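Claltura Manuscripts Programme
Progress report to the Meinecke Fund, second reporting period

1. Cataloguing

The grant covers the description and conservation of the Brustatari collection of illuminated leaves, most of them cut from books of hours. At the end of July, 100 leaves had full catalogue entries, against a target of 200 for the whole grant. Entries give script, ruling, pigments where known, border type and any trace of earlier binding.

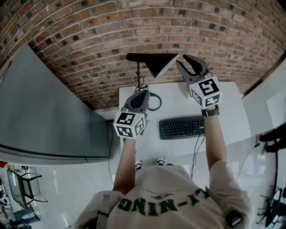 Photo: Claltura Manuscripts Programme

Seventeen leaves previously listed as French have been reassigned to the southern Low Countries on the basis of their calendars and the form of the line fillers. The old shelfmarks have been kept and cross-references added.

2. Conservation

Flaking was recorded mainly in the blues and in the white highlights. Consolidation with isinglass is complete on the calendar leaves. Two miniatures with lifting gold have been held back until the parchment has settled at the new humidity setting. Old paper hinges are being removed only where they pull on the painted area. 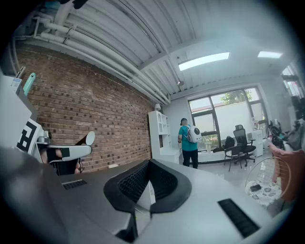 Mounting follows the same order as consolidation, so the calendar leaves will be hinged first and the full-page miniatures last. The window mounts are cut deeper than in the first period to keep the glazing clear of raised gold.

3. Loans and spending

The Visutbridge loan is agreed in principle, subject to light levels. Spending is within budget, with a small underspend on travel and an overspend on mount board. We ask to move the first sum to cover the second.

4. Next period

Entries for the detached initials
Treatment of the two held miniatures
Draft concordance of old and new attributions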